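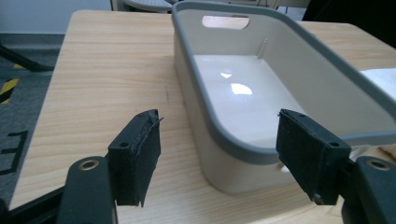 An empty storage bin on a wooden table.

Call for participants: Fleltow Citizens' Panel on Coalition Government

The Mesum Institute is looking for residents of the Fleltow district to take part in a panel on how councils and parliaments are run when no party has a majority. Applications close on 31/10/2023.

Background

Fleltow council has had no single party in control since the last elections. The present agreement between the two largest groups was signed after nine weeks of talks, and it ran to three pages. Many residents told our earlier survey that they did not know what had been agreed, who had agreed it or how they could find out. The survey had 691 replies. We would now like to talk to people at greater length.

The panel will look at three questions. How long should parties be given to form an administration? What should a caretaker administration be allowed to do in the meantime, for instance on budgets and senior appointments? And should an agreement between parties be published before councillors vote on it? The findings will go into a report, which will be sent to every councillor in Fleltow and to anyone who took part.

Who can apply

You can apply if you are 16 or over and live in Fleltow, Dinstead or one of the villages between them. You do not need to be on the electoral register, and you do not need to be a British citizen. You do not need to know anything about politics. We would like to hear from people who have never voted as well as those who always do.

You cannot take part if you are a serving councillor, a paid employee of a political party or a member of the council's senior staff. Ordinary party members are welcome, but we will ask you to say which party you belong to so that we can keep the panel balanced.

What you will be asked to do

There are four sessions, all in November. Three are on Saturdays from 10am to 3.30pm in the upper hall at the Sampaio Centre, Dinstead, with an hour for lunch. The fourth is a two-hour evening meeting held online. You will need to come to all four.

The first session is given over to talks. Speakers will explain how coalitions and minority administrations work here and in other European countries, and there will be plenty of time for questions. In the second and third sessions you will work in small groups, each with a trained facilitator. The online meeting is for agreeing the wording of the recommendations. If you disagree with a recommendation, you may add a short statement of your own — this will be printed in the report without changes.

There is a small amount of reading before each Saturday. It can be sent by post, by email or as a recording.

Payment and expenses

Each participant will be paid 600 pounds for the full panel, in 2 equal parts, the first after the second Saturday and the rest after the online meeting. Travel by bus, train or car within the district will be repaid on top of this, as will the cost of childcare or care for a relative. Please keep your receipts. The payment may affect some benefits, and we can give you a letter setting out the dates and amounts if you need one.

Lunch and hot drinks are provided. The Sampaio Centre has step-free access from the car park, a lift to the upper hall and a hearing loop. A laptop can be lent to you for the online meeting.

How people are chosen

Places will be drawn by lot from all eligible applications, with adjustments so that the panel matches the district by age, sex and area. Everyone who applies will get a reply, including those who are not chosen. A few people will be asked to act as reserves, and reserves who attend the first session will be paid for that day.

Your name will not appear in the report unless you ask for it to. Sessions will not be filmed. Application forms from people not chosen will be destroyed once the panel has finished.

How to apply

Fill in the form on the panel page of our website, or ask for a paper copy at Dinstead library or the Sampaio Centre reception. Please quote reference 3529. Questions should be addressed to Marlene Marinho, panel coordinator, at the Mesum Institute.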